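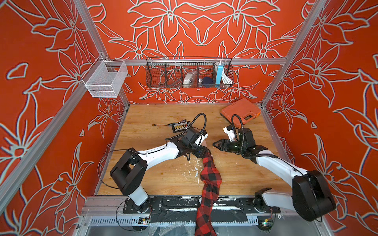 Buffalo check over the front of the bench, lilies on every wall behind it.

The pitch for the decorated work bay goes like this. You spend hours standing at a bench, so the bench ought to be a place you like looking at. Paint the walls. Put up a pattern. Hang your bits and pieces where you can see them, and you'll work better and tidy up more often.

I have heard this from a paint shop, from two home magazines and from a brochure by Premunus, which sells wall patterns for sheds, laundries and spare corners and would like me to know that colour "invites order". I have a grey shed with a grey bench in it, and it has never invited me to do anything. All the same, I wanted to see a painted-lady bench in real life before I said anything rude, so one morning in March I drove out to Pleltemo, where the old Fomgate building has been carved up into small workrooms.

The walls get you first. They are orange-red, and I mean properly orange-red, the colour of a takeaway sign. Over the top run big pale outlined lilies with pointed petals and curling leaves, on the left, on the back and on the right. Standing at the bench is a bit like sticking your head into a very loud lampshade. I expected to hate it and for the first quarter of an hour I did. After that I mostly stopped noticing, which may be the best thing or the worst thing you can say about a wall, depending on what you paid for it.

A wall pattern like this isn't cheap. Premunus quoted me $510 for enough to do three sides of a bench bay, before anyone had picked up a brush or a roller. For that money you could buy a decent vice and a good lamp and still have lunch.

The bench itself makes a much better argument. It's a plain wooden top with a honey-coloured grain, and it has been used. There are scuffs and streaks, and white paint flecked across the surface, thickest near the middle. I trust a bench like that. The ones in the brochures have a single pair of scissors on them and a pot plant, and I have never met anyone who works next to a pot plant without knocking it over.

Then there's the storage, which is where I really came in. The current fashion is for wire. Drawers are out, tins are out, and the pegboard your grandfather had is back but costs four times as much. Wire baskets hung on a wall or a rail are what everyone wants, on the theory that if you can see a thing you will put it away. Lūse, whose baskets turn up in every second renovation story, sells a starter set of hanging baskets for $296 and describes it as "a system". I asked their help line what made it a system and was told that the baskets went together.
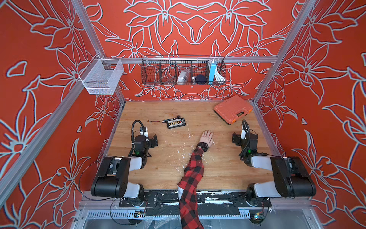 My own objection to wire baskets is that being able to see a thing and being able to get at it are different matters. A long basket with dividers starts out with good intentions. One section is for tools, one is for leads, one is for whatever comes in a packet. Give it a few weeks and you've got a box standing beside a coiled cable, something wrapped in plastic in the middle and a grey thing lying at the bottom of its section that you will have to fish for with two fingers. It's all on show, too, which means the mess is now part of the decorating.

Loops of cable are the worst of it. They look so neat when they go in. Then one loop works its way down against the wire, and the next person who wants the lead has to coax it out like a fish hook out of a jumper. I'd put every cable in the building in a flat tray and be done with it.

And there is always one basket that has no job. Someone bought it, someone hung it at the end of the rail, and it's there now, a nice white mesh thing waiting for a purpose. I've got one of these at home myself. I think everyone who has ever bought storage before working out what needed storing has got one, and the people who sell the stuff surely know it.

To be fair to the wire crowd, the wood does stay clearer. When the small stuff hangs off the back wall you keep the width of the bench to work on, and with a cloth to fold or a hard case to open you want all of that width. A closed plastic carrying case with a handle takes up a surprising amount of table, and I've never seen a basket that would take one. It ends up on the bench, up the back and a bit crooked, and there it stays. The same goes for anything that's half finished. You can't hang up a job you haven't done yet. A small electrical part with its short bits of lead sitting nearby looks like clutter to a magazine stylist and looks like the afternoon's work to whoever left it there.

The check cloth I liked without reservation. Red and black buffalo check against orange-red lilies is a combination no stylist would sign off on, and it cheered me up no end. It had been twisted up like a rope and was hanging over the front edge of the bench. No colour scheme was consulted. The brochures would have had a linen one in oatmeal.

So does the decorating help anyone tidy up? I went home and tried a cheap version. I painted the back wall of my shed with what was left of a tin from the front door, a sort of tomato, and I hung a three-section wire basket that had been sitting in the garage. The whole business cost me roughly $60, most of it for brackets and a new brush. For a fortnight I put things away like a saint. Then I put a tin of screws in the section meant for pencils, and a roll of tape on top of that, and by the end of April the shed was back to its old self with a red wall behind it.

I still like the wall. I go out there with my coffee and look at it. The basket I've moved to the laundry, where it holds pegs and one glove, and the cables are in a flat tray under the bench where I can find them.

If you're set on doing up a bay of your own, start with the bench top and get one you don't mind spoiling. Leave it a month with nothing on the walls. By then you'll know what you keep reaching for, and you can buy one basket for that. The lilies can wait until you've got $510 you're not using, and at the end of it you may well decide you want them anyway. Ask for a sample first and look at it under the light you've actually got.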